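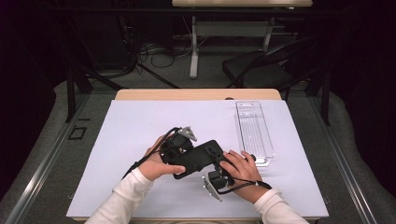 Attachment 1: two hands on a black gripper, white tabletop

Product: Cakel Downloader for Windows
Category: Batch download / subtitles
Opened: November 10, 2025
Status: Resolved, workaround

Problem
Batch downloads stop at the subtitle merge step. Video and audio tracks complete. The queue then shows "Merging" and does not advance. Canceling the job leaves a .part file in the output folder, and the next job in the queue does not start until the program is restarted.

Steps to reproduce
Add 18 links to the queue. Set output to MP4, subtitles to "Soft, all languages". Start. The first 8 jobs finish normally. The next one hangs after about two minutes in the merge step. Same result with the output folder on a second drive.

Already tried
Reinstalled the program. Cleared the cache. Turned off hardware acceleration. Changed simultaneous downloads from four to one. No change in behavior. The version released in October did not have this problem with the same settings.

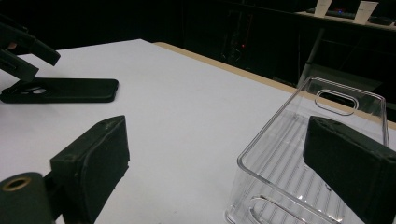 Dralach Support: The log shows the merge process waiting on a subtitle track with no language tag. MP4 output needs a tag for every soft track, and the current build does not fill in a default. Please switch the container to MKV, delete the .part file, and run the failed job by itself. If it completes, run the rest of the queue.

Result
Failed job completed in MKV. Remaining jobs completed without a restart. Subtitles load in the Carrilho player, and the untagged track is listed as "Unknown".

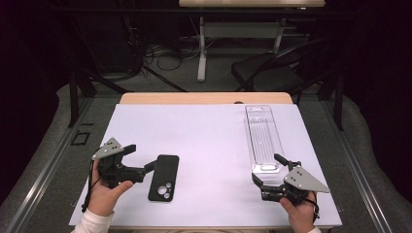
Converting the finished MKV files back to MP4 works if the untagged track is dropped first. Use "Copy streams" for this. The "Re-encode" preset defaults to a low bitrate, and dark objects against a light background suffer first. With something like the matte black phone case on the white tabletop, check around the three openings in the camera cutout for blocking before deleting the source file.

Open items
Default language tag for MP4 output: passed to development.
Queue should skip a hung job: passed to development.
Ticket can be closed.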